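My skin, my flannels and eight weeks of changing one thing at a time

24/03/2019

Right, so I said in the comments last time that I'd write up the whole cleansing saga once I'd got to the end of it, and I think I'm as near to the end as I'm going to get. Get a cup of tea, it's a long one.

If you're new here, I'm in my late thirties, my skin is dry on the cheeks and greasy down the middle, and since last autumn I'd had these little rough bumps along my jaw and up towards my ears. They weren't spots as such. They didn't hurt and you couldn't see them much unless the light came from the side (thank you, office lifts). But I could feel them all the time and I couldn't stop touching them, which I'm sure helped no end.

I did what I always do and bought things. I bought an acid toner, then a stronger acid toner, then a clay mask to calm down what the toners had done. By Christmas my chin was peeling and the bumps were still there. My friend Waqas Durrani looked at me over a plate of chips and asked if I'd been skiing. I had not been skiing.

Starting again from nothing

So I put the lot in a shoebox on top of the wardrobe and went back to water and a plain moisturiser. I used the Aasen one in the big tub, because it has no scent and I already had it for my legs. It's thick. You need much less than you think, and if you put it on a bone dry face it just sits there looking at you, so I started patting it on while my skin was still damp.

The first week was dreadful. I felt grubby by lunchtime and my forehead was like a chip pan. The second week was a bit better, and somewhere in the third the peeling stopped and my cheeks didn't feel tight when I smiled. I still had the bumps, mind you, but at least the rest of my face had stopped shouting.

I gave it eight weeks altogether, adding or changing one thing at a time and leaving a decent gap in between. I'm not a patient person and I found this very hard. There's a gorgeous vitamin C serum that has been sitting unopened on my shelf since January and I've said good morning to it every single day.

The cleanser question

I tried three, in this order.

First was the Dumik foaming gel, which everybody seems to love. It smells of cucumber and it makes a really satisfying amount of lather. My nose and chin liked it. My cheeks went tight within ten minutes, and by the fourth day I had a dry patch beside my mouth, so I gave it to my sister, who has the kind of skin you could clean with washing-up liquid.

Then a balm from Boveo. I wanted to love this so much! It melts down to an oil in your hands and you can have a proper go at your face with it, all round the jaw and the sides of the nose, and it took off my mascara without any dragging. But it doesn't rinse away cleanly with water alone, or at least it doesn't for me. You really do need a cloth. Hold that thought.

Last was the Stasness milk, and this is the one I've stuck with. It isn't exciting. It comes in a white bottle with a pump that squirts sideways and it doesn't smell of anything. I use two pumps in the evening, work it in with my fingers for as long as it takes to get through one verse of whatever's on the radio, then rinse with lukewarm water. In the morning I don't use any cleanser at all, only water, and I've seen no difference whatever from skipping it.

And then the flannels

I have always been a flannel person. My mum was a flannel person. I had a pile of them in the bathroom, a bit crispy, and I'd use the same one for two or three days and hang it over the tap in between. I know. I can hear you from here.

It was Spyros Omerović who got me thinking about it. He does facials from a little room above the chemist's and I'd booked in for one as a late birthday present to myself. He asked me all the usual questions about products and I reeled off my list, very pleased with how short it had got. Then he asked what I dried my face with. And what I washed that with. And whether I used fabric softener.

I did use fabric softener. I used loads of it. I like my towels to smell like a hotel.

He was very nice about it and he did say he couldn't promise anything, and that if the bumps carried on I should see my GP, which seemed fair enough. His thinking was that my skin was already cross from the acids, and that I was then rubbing it twice a day with something full of perfume, just along the edges of my face where I press hardest. I went home and sniffed my flannels and they did absolutely reek. I'd stopped noticing.

So now face cloths get their own wash. It's only a small load and I felt guilty about it at first, but I throw in the pillowcases and the tea towels too and it soon fills up. I use a non-bio liquid without perfume, and less of it than I used to, and no softener at all. If a cloth has had balm or suncream on it, I rub a bit of plain soap into it under the hot tap before it goes anywhere near the machine, otherwise you get that greasy, slightly waxy feel that never quite comes out. When it's finished I get everything out straight away and leave the door open so the inside can air. I also wiped round the rubber seal for the first time in, well, ever. I won't describe what was on the kitchen roll.
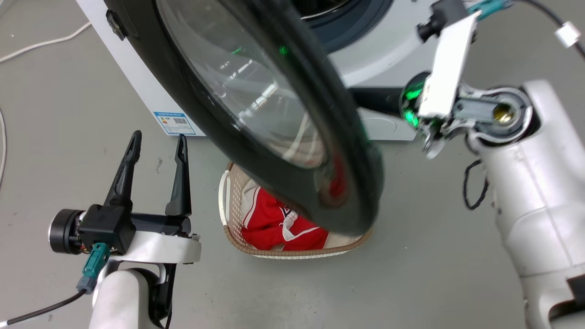

What I bought and what I'd skip

I got a pack of 16 thin muslin cloths for less than the price of one lunch out, and they're the best thing I've bought all year. One each evening, straight in the basket afterwards, no hanging over the tap. They dry flat on the radiator in no time. They're a bit scratchy when they're new, so wash them a couple of times before you use them, and go gently. You want to press and lift with them. If your face is pink when you've finished then you're scrubbing.

I also tried those round reusable pads. They're fine for eye make-up but they're so small that I lost half of them in the first month. One turned up inside a duvet cover. If you do get them, get the sort that comes with a little mesh bag.

The cleansing brush I'd skip. I borrowed one from work (new head, don't panic) and it made my jaw worse in two evenings. I know some of you swear by yours, and if your skin is tougher than mine then carry on and ignore me.

Silk pillowcase: very nice, I did enjoy it, I can't tell you it did anything. I've gone back to cotton and I change it twice a week.

So did it work?

Mostly, yes. The bumps along my jaw have gone down to the point where I have to go looking for them. The ones up by my ears took longer, and I think that was down to my hair conditioner, so I now wash my hair leaning forwards and rinse my face last. I do still get one or two when I've been lazy or when I've had a late night and slept in my suncream.

I can't say for certain which bit did it. I changed the cleanser and the cloths within a fortnight of each other, because I got impatient, so if you're of a scientific turn of mind you can tut at me now. But I had a weekend at a friend's house at the start of the month and used her lovely fluffy scented towels, and I had an itchy jaw on the train home. I've made up my own mind.

For anyone who asked what my evenings look like now, I take eye make-up off first with a bit of the balm on a cotton bud (I've kept it just for that), then the Stasness milk all over, rinse, a damp muslin to get the last of it off, and Aasen while my face is still wet. The whole thing takes less time than brushing my teeth used to. Mornings are water, moisturiser, suncream and out of the door with toast in my mouth.

A few things from the comments

Gill asked about micellar water. I do use it when I'm travelling, but I rinse it off afterwards, whatever the bottle says. If I leave it on I feel sticky round the eyes.

Two people asked if you can boil muslins in a pan. You can, my nan did it with everything, but I find a hot wash is enough and I don't want my kitchen smelling of wet cloth.

Someone else wanted to know if non-bio gets foundation out. Not always! I've got two cloths with a beige patch that I think will outlive me. They're clean, they just look awful, so they stay at the bottom of the pile for when I've got no visitors.

And yes, the serum. I'm going to open it in April, on one side of my face only to begin with, and I'll let you know how I get on. If anybody has used vitamin C on skin that sulks as easily as mine, do tell me how often you put it on, as the leaflet says daily and I don't trust it.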